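I finally made it to Granusau last night, and wow, what a town! I'd put 40 hours into the game without ever crossing the salt flats, so walking through that harbor gate at level 5 felt like cheating (the ferry from Ninanard costs 400 coins, and it's worth every one).

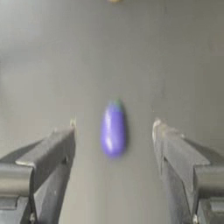

The lore books in the temple cellar are my favorite part so far. One of them says the first harbor sank in a single night, and the fishermen still argue over whose fault it was! Nilton swears there's a second cellar under the lighthouse, so I'm heading back tonight with a lot more torches.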